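Chapter 7
When the Grip Fails

Learning goals
After this chapter you should be able to tell a dropped object from a missed one, read a simple grip log, and write a fault report that another person can use.

In January a kitchen arm at the Bloxham test site dropped a glass jar on the floor. The arm ran a controller called Nirnar, and it had finished 161 picks that morning without a fault. The jar was pick 162. Kieran Hulme, the operator, was standing two steps away and was cut on the ankle by a piece of glass. He pressed the stop button, but the arm was already moving to the next item.

The first report blamed the jar. It said the glass was "slippery" and advised the site to use plastic. Priya Greenberg, who reviewed the case for Zulbridge, sent the report back. She asked for the grip log, and the log told a different story. The fingers had closed, the force had risen for a moment, and then it had fallen to zero while the arm was still lifting. The controller checked the force once, at closing, and never looked again. As far as the software knew, the jar was still in the hand.

Faults of this type are called silent losses. They are hard to find in testing when every test object is the same. The Bloxham team had run 1,000 trial picks before the arm was approved, all of them with one size of foam cube.
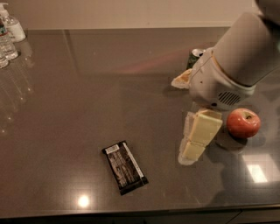

A counter holds many kinds of things. A can is stiff and smooth. An apple is round and rolls if it is nudged. A wrapped snack bar can bend, and its wrapper can slide over what is inside. A thin, flat item gives the fingers very little to hold. One force setting will not suit them all, and a single check at closing will not show which one has slipped.

Section 7.1 goes through the Bloxham log line by line. Section 7.2 covers repeated force checks during a lift — how often to make them, and what the arm should do when one fails. Section 7.3 deals with the stop button and where the operator should stand.

Key terms: grip log, silent loss, force check, safe stop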